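Toteo T200 home projector – what I sell and why I still use one myself

Right, this is the one people email me about most, so I've finally given it a proper page. I've had a Toteo in my own back bedroom since August and it gets switched on nearly every night, mostly for old thrillers and whatever Nelly Lozano has pressed on me that week (she lends me discs faster than I can watch them). 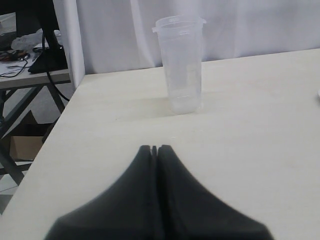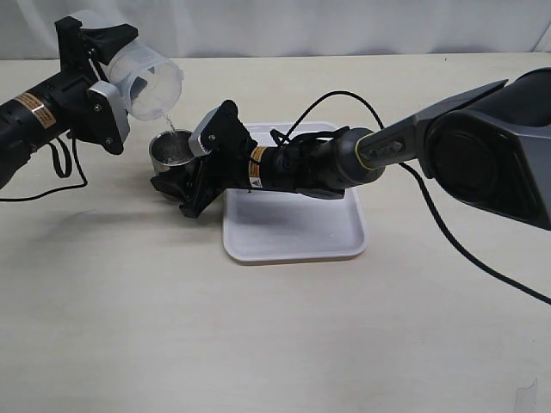
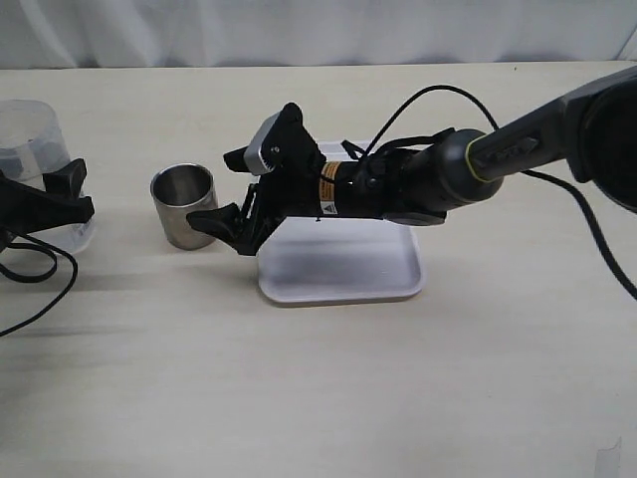

The T200 is a small projector for people who want a big picture and haven't got a cinema room. I throw mine onto a bare wall, which I painted matt white, and I've never got round to buying a screen. If you do want a screen, the Flinard pull-down is the one I stock, and it goes nicely with this.

What it's good at is dark films. I put on a black and white crime picture the first night, all wet streets and hats, and I could see into the doorways! My last projector turned all that to porridge. Colours are a bit warm out of the box – go into the menu, pick Film 2, leave it alone.

Sound is the weak spot. The built-in speaker will do for a comedy but you'll lose half the dialogue in anything with mumbling in it. Spyros Radulović, who bought one from me for his film club, runs his through a Wurker soundbar and says it was money well spent. I've got the Wurker on its own page if you want to add it to the basket.

The fan. Yes, you can hear it. I sit right next to mine and stop noticing after the opening titles, but Noémie Marchal sent hers back over it and I refunded her without any fuss. If you like your films very quiet and very slow, maybe come and have a listen first.

In the box: projector, remote, power lead, HDMI lead, a little ceiling bracket. Batteries for the remote aren't included, sorry.

Picture size: up to 200 inches, though I'd stop well short of that
Inputs: 2 HDMI, 1 USB
Lamp: LED, not replaceable
Guarantee: 2 years, through me
Price: £770 including delivery

I've some 200 of the old carry bags left from the previous model and they fit this one fine, so I'll put one in with your order if you ask – just write "bag" in the notes.

Page updated 2025-09-08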